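Notes for the Getance library talk, 2024-09-06
(Rhea Malabanan, 19 minutes plus questions)

Okay, start before the slides are up. Say hi, thank Halonen for lending the room, ask who has made a basket before. Hands. Then ask who finished it. Pause for the laugh, if there is one.

My way in: I took my first class in February because a friend had paid for two spots and got the flu. I wanted to make a bread basket. I made a sort of hat. I still have it and I keep receipts in it — hold it up here, it's in the blue tote.

Then the basics, quickly. Coiling means you've got a core, some kind of bundle, and you wrap it and stitch each round to the one below. You're sewing, really. If you can hem pants you can do this! Plaiting and twining are other talks and I will get lost if I start on them, so don't start on them.

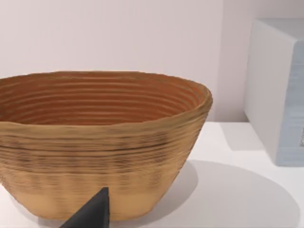

The thing I most want people to hear is about the start. The first few rounds are fiddly and you'll want to pull them out. I pulled mine out 12 times (tell the story about the dog and the needle only if we're under eight minutes). Keep the core damp, keep the stitches close, and put it down when your hands get cranky.

Shaping next. To go outward you lay the new round a little to the outside, to go up you set it right on top. Do the thing with the rope on the table. Slow down, I rushed this at Ustlow and the back row couldn't see a thing.

Cost. I spent 53 dollars on my first kit and used maybe half of it. You can start with plain cotton cord and a blunt needle from the craft drawer. Pass around the cord samples now — get them BACK, I lost two last time.

Tritia question will come up, somebody always asks about the summer workshop there. Yes, I went, yes, I'd go again, the beds are terrible. Sign-up sheet is by the door.

Last bit: read the paragraph from my notebook, page with the yellow tab. Then questions. Water bottle is under the chair.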